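Moving the blog off Grastlow

September 11, 2025

The site you are reading is now a folder of static files. Until last month it ran on Grastlow, a hosted publishing service I had used since the first post. The editor was fine. The export was the problem, and the export is what most of this post covers, in case anyone else is planning the same move.

Grastlow gives you a single archive with one large text file and a directory of attachments. The text file holds every post, every draft and every revision of both, in order of last save. There is no flag that separates a published revision from an autosave. The only reliable signal is the pair of timestamps at the head of each record: when they match, the record is the one that went live. I found this by comparing a handful of posts by hand, and it held for all 200 of them.

The second problem was character encoding. Posts written before February of last year are stored in one encoding and later ones in another, with no marker at the changeover. Convert the whole file in one pass and the older posts come out with broken quotation marks and degree signs. I split the file at the changeover, converted the first part, left the second alone and joined them again. A script that tests each record separately would be cleaner. I wrote one, it guessed wrong on very short posts, and I went back to the split.

For the build step I looked at Ilingate and Jesthorpe. Ilingate is faster and has better documentation. It also wants every post to carry a category, and I have never used categories. Jesthorpe takes a plain text file with a title on the first line and asks for nothing else. A full rebuild takes 10 seconds on my old desktop, which I can live with at the rate I publish.

Links were next. Grastlow addresses contain the post number, the year and a shortened title. The new ones contain only the title. I generated a redirect table from the export and loaded it on the server, then ran a link checker against the old sitemap. It found 4 failures. Two were posts with an ampersand in the title, where my script and Grastlow's disagreed about what to do with it. The other two were posts I had renamed after publishing, so each needed two entries in the table. All are fixed. 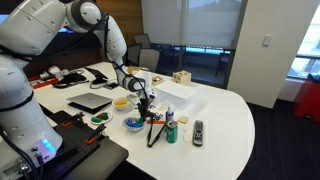 Attachments took the longest. The archive keeps the files but throws away their original names, so each one arrives as a string of letters with no extension. The text file refers to them by the same string, so nothing is lost, but you can't tell by looking which file belongs where. I renamed them by post address and order of appearance. I also resized anything wider than the text column, and the whole site is now nearly half the size it was.

Comments did not come across. The export includes them, but without the reply structure, and a flat list of answers to missing questions is hard to read. I have kept the raw file. If I find a decent way to rebuild the threads from the timestamps, I will put them back under the old posts.

The domain stays with Contreras, where it has always been. I lowered the record lifetime the day before the switch and raised it again afterward. The feed address has changed. The old one redirects, but some readers don't follow redirects, so if posts stop showing up, subscribe again from the link in the footer.

Still to do: the search box, which does nothing at the moment, and the archive page, which lists posts oldest first.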